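Slow Shutter, Small Bag: Living With the Clirkis Filter Holder
November 2025

Square filters have a weight problem. A holder, two adapter rings and three pieces of glass will take up half a shoulder bag before a lens goes in. The Clirkis, made by Dumetti, is an attempt to shrink the kit to something a hiker will carry.

The holder is a single machined ring with 2 slots and a spring catch. It locks with a quarter turn and can be worked in thin gloves. I used it through October on the coast at Jonia, mostly at dusk, with a 24mm lens and exposures of up to four minutes.

Color is the first thing to check on any dark filter. The six-stop glass ran slightly warm, and a shift of 400 kelvin in the raw file brought it back to neutral. The ten-stop was cooler and less even toward the corners. Segundo Chávez, who prints my landscape work, spotted the difference on paper before I had mentioned it.

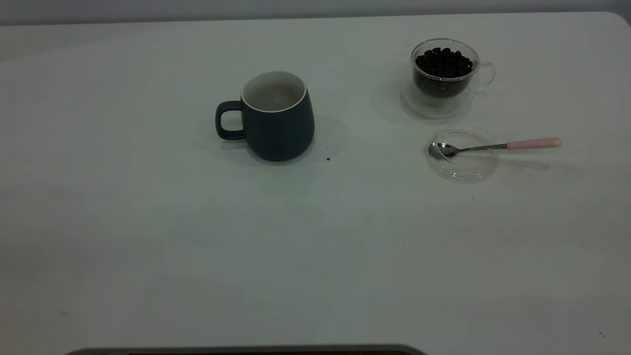
Light leaks are the other common fault. The foam gasket sealed well up to two minutes. Past that, with the sun behind the camera, a faint streak appeared along the top edge. Covering the viewfinder removed most of it, and a cloth over the holder removed the rest.

Byung-chul Choo, who shoots harbors with the older Seol holder, prefers its third slot. Anyone who stacks a polarizer with two grads will agree with him. For a single dark filter and one grad, the Clirkis is enough, and it fits in a jacket pocket.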